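The Apartment in Tesamcombe

I moved to Tesamcombe in April with two suitcases and a job at Skindetti that paid more than I deserved. The apartment was on the fifth floor of the Rostami Building, number 34. It had three bedrooms. I slept in one and kept my suitcases in another.

Babak Daneshvar, who had hired me, told me I had picked the wrong side of the river. "People over there don't talk to each other," he said. "You'll like it."

He was right on both counts. For the first month I spoke to the doorman and to the woman at the bakery, and she only gave prices. In the evenings I walked down Mellora Street as far as the bridge, looked at the lights on the other bank, and walked back.

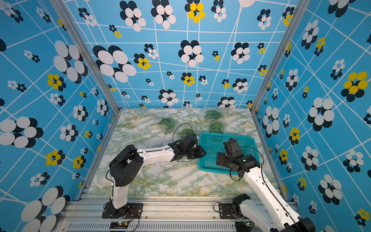 Friday

Ladan Azimi lived across the hall. We met when her key stuck in the lock and I came out to see what the noise was. She had a bag of groceries under each arm and did not want help.

"You're the one with no furniture," she said.

"I have a chair."

"I know. I hear you move it."

She got the door open with her shoulder. Twenty minutes later she knocked and told me there was dinner at eight, that her uncle Esmaeil would be there, and that he would ask what I paid in rent. I should lie.

I bought a bottle of wine I couldn't judge and went over at five past. Esmaeil Rashti was already at the table in a gray suit. He had lived in the building when it was a hotel, he said, and a room had cost him 50 a week with breakfast.

"And what do they take from you now?"

"500," I said -- it was less than half the truth.

He put down his fork. He looked at Ladan, then at me, and shook his head for a long time.

"Robbers," he said, and passed me the rice.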